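Notice to Contributors, Dostwood Site

The Nulen Program welcomes its contributors to the second collection period. This notice replaces the one issued in September. Contributors are asked to read it in full before signing for a gripper.

Section 1. Purpose. Valtura maintains a learning system that is to perform household tasks in homes it has not visited. The system learns from examples. An example is one task, performed once by one contributor, from the first movement of the hand to the last. Each contributor provides 200 examples per shift.

Section 2. Conduct. Examples are to be performed at an ordinary pace. Contributors shall not speak to the gripper. An example that includes a dropped item is to be completed and marked "dropped." It is not to be repeated in secret.

Section 3. Hesitation. The Program has received questions about hesitation. A pause of up to 2 seconds is acceptable. A longer pause is to be marked "paused," and the contributor may add a reason in the space provided. Reasons are read by the Review Office.

Section 4. The matter of Contributor Kong. During the first period, Contributor Kong supplied 400 examples of the task "take cloth from box." In the final 10, the contributor took the cloth from the box, folded it in quarters, and smoothed it with the back of the wrist. Folding was not part of the task. When asked, Contributor Kong stated that his mother had kept her cloths that way and that he had not noticed he was doing it. The examples were marked "excess motion" and set aside. Contributor Kong completed his term and left the Program in good standing.

Section 5. Correction. Owing to a clerical error, the set-aside examples were included in the training set. The system now folds. It does so with cloths, with paper towels, and on one occasion with a letter addressed to the Site Office. The Review Office considered removal. Removal would have required the system to be trained again from the start, and the request was declined on grounds of cost.

Section 6. Current procedure. The task is again open to contributors. The box is placed on the marble-patterned table. The cloth is gripped between both fingers and drawn upward through the opening.

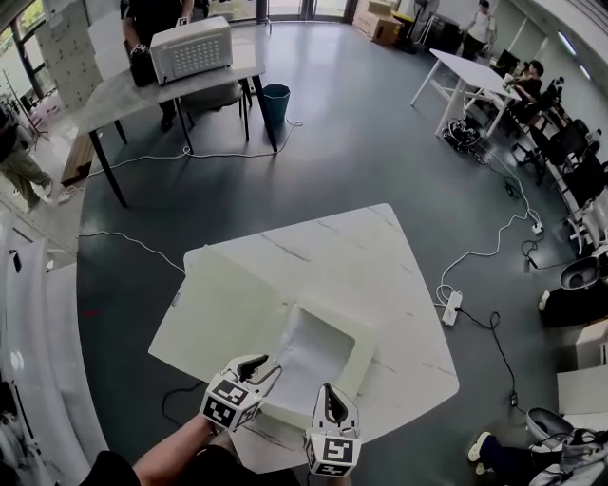
Figure 1. Task "take cloth from box," performed with the hand-held gripper.

Section 7. Reasons received. The following were entered under Section 3 and are reprinted with permission. "Thought I heard the phone." "It was soft." "I was waiting to see if I would fold it."

The last was submitted by Contributor Lingyun Li, who did not know Contributor Kong and had not been shown his examples. The Review Office has asked her to continue as before.

Section 8. Questions. Questions may be left in writing at the Site Office. Replies are issued by the system and may be collected the next morning. They will be found in quarters.

Issued at Dostwood, 5th February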